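Ticket 337: Trillel vibraphone, fans stop at low speed
Opened by: Keith Ngata
Assigned to: Győző Gulyás
Opened: 20/12/2022
Status: Closed

Keith Ngata wrote:
I have a three-octave Trillel, bought second-hand, with the original motor under the low end. At full speed the fans turn evenly. When I bring the dial below 4 they slow down, jerk and stop, though I can still hear the motor running. The bars and dampers are fine. I have oiled the bearings at both ends of the fan shafts and it made no difference. The belt looks old but isn't cracked.

Győző Gulyás wrote:
If the motor keeps running while the fans stop, the belt is slipping. Please take it off and turn each shaft by hand. Both should spin freely. Also check that no fan is rubbing on the inside of its tube.

Keith Ngata wrote:
Naturals shaft is free. Accidentals shaft is stiff for part of each turn. One fan was touching its tube — I bent it back and the shaft is now free. It still stops at low speed, but later than before, at 2 on the dial.

Győző Gulyás wrote:
That leaves the belt. The old Trillel size is no longer made. The Darnen round belt fits the same pulleys, but the Lilus one is too thick and sits on the rim. Wipe both pulleys with a dry cloth before fitting, and keep oil off them.

Keith Ngata wrote:
Darnen belt fitted in January. Ran it for 60 minutes at the lowest setting with no stops. There is a faint tick from the motor end, around once a turn, but I can't hear it while playing.

Győző Gulyás wrote:
The tick is probably the pulley grub screw. Tighten it a little when you next have the cover off. Closing this one. 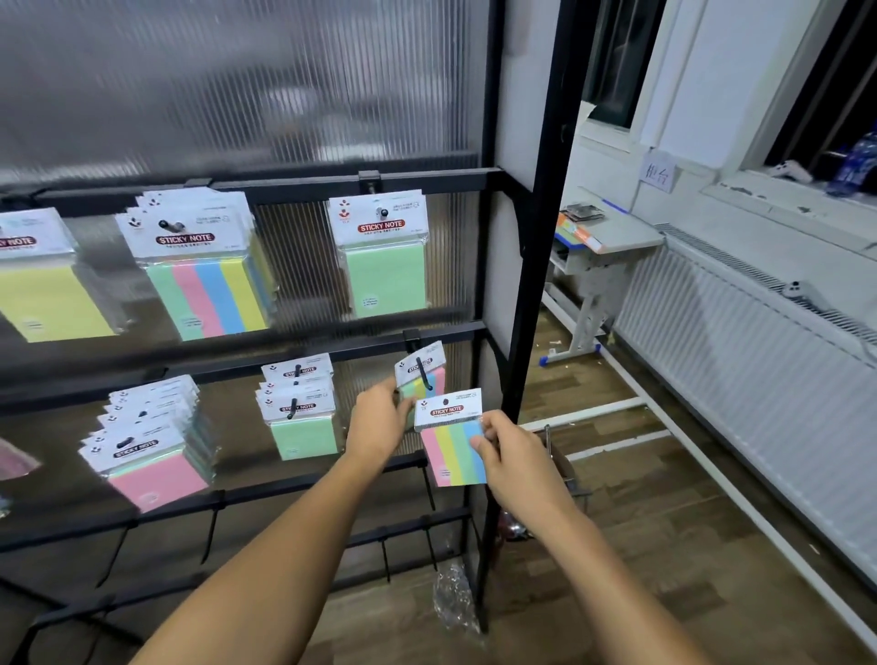 Parts and Spares

Darnen round belt: order through Setiawan, quoting the ticket number. Motor covers for the Trillel are out of stock.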